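Cell inspection checklist - fruit sorting arm, table 2
Bolley workshop, Erkmont site
Inspected by: Haiyan Dai
Date: 8 March 2020

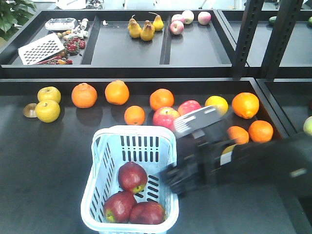 Arm at the table during the pick check, basket in place.

Before power on

Emergency stop pressed and reset - OK
Base bolts, all 6 - OK. Paint marks still line up.
Cable along the arm - OK, but the rear clip is getting loose. Desmond Park to replace.
Label on side of arm readable - OK

Gripper

Finger pads clean - wiped before start. Sticky again by the end, so please wipe at the break as well.
Pad screws tight - one took a quarter turn
Pad wear - left pad OK, right pad worn at the tip. Change at next service. There are 2 spares in the Delić drawer.
Grip force set to 70 - OK. It had been put up over the winter and was bruising the pears. Leave it alone unless Ankica Hodžić agrees.

Table and trays

Tabletop flat and dry - OK
Basket handle clear of the arm path - see comment
Tray dividers fixed down - OK
Shelving uprights - OK, no movement when pushed by hand

Running

Slow speed test, empty gripper - OK
Pick check with apples, oranges and lemon - passed
Stop during movement - OK, arm held position
Hours on counter - 236

Comments

The basket has a tall handle and the arm comes in low from the side. Teach the drop point again if the basket is swapped for another type. I did not change it today.

Grease for joint 4 is on order from Dollumberg. Last greased in December.

Cell left in service. Copy to Dragica Stan.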